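August 8, 2026

Up before six again, which I suppose is what a budget does to a person. I made the coffee too strong, took it out on the back steps, and went over the equipment list one more time with a pencil before the phone could start. I keep hoping the sum will come out smaller if I add it up in a better mood, and it never does!

The big question is still the gripper. Tormod Åberg has been so patient with me about it. He wants the whole lot ordered before December, arm and gripper and controller together from Gronier, and I understand why (one invoice, one delivery, one person to yell at if a cable is missing). But I told him weeks ago that I wouldn't sign for anything until we had run the cup work in simulation, since the fingers are where I'm most afraid of wasting our money. So after breakfast I settled in with the renders and my second cup, and had a good long look at how the thing takes hold.
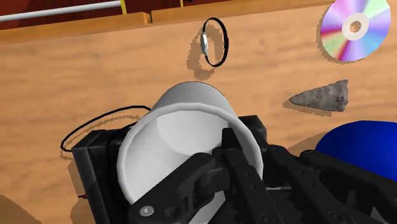

White cup in the gripper, one finger inside the rim, with my little arrowhead marked "2A" off to the right.

I do love that view, even if the fingers seem enormous from so close. I wrote "finger length??" on the list and underlined it, and then I wrote to Bonis to ask what a spare pair costs and whether they can be bought without the whole hand. Their last quote had spares at 457 for the pair, and I'd like two pairs, please and thank you, but then the money for the table has to come from somewhere. Tormod thinks one pair is plenty. Tormod has never dropped a mug in his life, I'm sure of it.

Then there's the table itself, which I had put down as a single line and forgotten, like a fool. An arm wants something solid to be bolted to, and the cups and bits and pieces want a surface of their own within reach, at a sensible height. 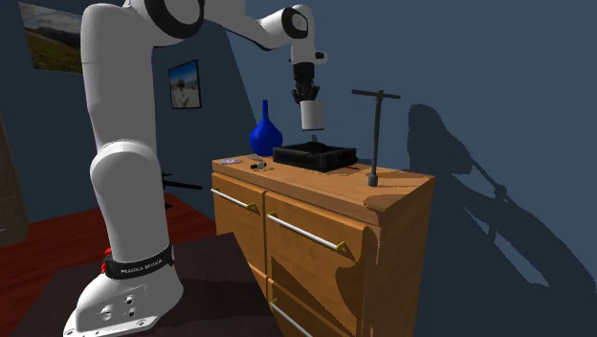
The old cabinet from the hallway could do for the second surface, if it doesn't wobble, and that would save us buying one from Vik. I'll get down on the floor with the tape measure tomorrow. What I don't want is to pay for a fancy workbench and then have nothing left for the service plan, because Ruvora wants 30 a month for theirs and the cheaper one only covers the first 12 months. I moved 5 things over to the "later" column before lunch and felt very grown up, and then moved the good work lamp straight back again.

Called Tormod in the afternoon and we talked far too long, mostly about delivery and whether the crate will fit through the side door (he says yes, I say measure it). He'll ask Gronier to split the quote so we can see the arm by itself. I promised him a decision on the spare fingers by the end of next week.

Beans and cornbread for supper. Must remember to ask Bonis about shipping, I left it out of the letter entirely.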